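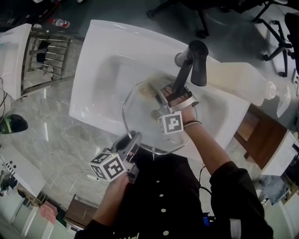
Glass bowl in the sink, under the faucet.

How to Free Up Storage Space on an Android Phone Without Losing Your Photos

Many people write to me with the same problem. The phone shows the message "Storage space running out" and after this it does not want to install any update. I had this problem also on my old Dirness phone, which has only 32 GB of memory. In this tutorial I explain the way which I use. You do not need a computer and you do not need to root the phone.

The names of the menus can be a little different on your phone. If you do not find a menu, open Settings and write the word "storage" in the search field at the top.

Step 1. Look what is using the space

Open Settings and tap Storage. Wait until the numbers stop changing, on an older phone this can take a minute. You will see a list with Apps, Images, Videos, Audio, Documents and System. Write down the two biggest ones. System you can not make smaller, so please do not worry about it.

Step 2. Clear the cache of the big apps

Go to Settings, then Apps, and sort the list by size. Open the first app, tap Storage, and then tap Clear cache. Be careful with the second button, Clear data. This one deletes your login and your settings inside the app, and in some apps also your saved files. On my phone the browser alone had 492 MB of cache.

Repeat it for the first 12 apps in the list. After that the apps are usually so small that it is not worth the time. The cache will grow again when you use the app, this is normal.

Step 3. Remove old downloads

Open your file manager and go to the folder Download. Here you find old APK files, PDF tickets, and the same document saved three times with (1) and (2) in the name. When an app is already installed, you can delete its APK file and the app will continue to work. I found 162 files in mine.

Step 4. Move the photos, then check, then delete

Please follow the order.

1. Put in the memory card and wait for the notification that it is ready.
2. In the file manager open DCIM, then Camera.
3. Long press on the first photo and select the others. Do not take more than 50 at one time, because slow cards can stop in the middle.
4. Choose Copy, not Move.
5. Open the card and look at some of the copied photos in full size.
6. Only now go back and delete the originals.

If your gallery has a trash folder, you must empty it too. The deleted photos stay there for some weeks and they still take space.

Step 5. Stop the messengers from saving everything

In the settings of your messenger find the part about media or automatic download. Turn off videos for mobile data and for Wi-Fi. You can still open every video by tapping on it.

What about cleaner apps?

I tested two of them, Skuletti and Guillot. Skuletti cleared the same cache which I could clear by hand, and it showed me an advertisement after every tap. Guillot is more quiet and it has a good search for duplicate photos, but you should look at the result before you confirm. It wanted to delete two photos which were only similar. For most people the five steps are enough.

At the end restart the phone and open Storage again. If the number did not change, give it a few minutes.

Comments (3)

Tudur Rees
Thanks, the trash folder was my problem. I deleted photos all through July and the free space never moved.

marnie_k
My card doesn't show up in the file manager at all. Any ideas?

Lewis Haldane
@marnie_k take it out and check the format. Mine had to be formatted in the phone first. Copy everything off it before you do that, it wipes the card.

Related Articles
How to Move Apps to the SD Card
Edcombe File Manager: First Settings
Why Is My Android Battery Draining at Night?
How to Turn Off Automatic App Updates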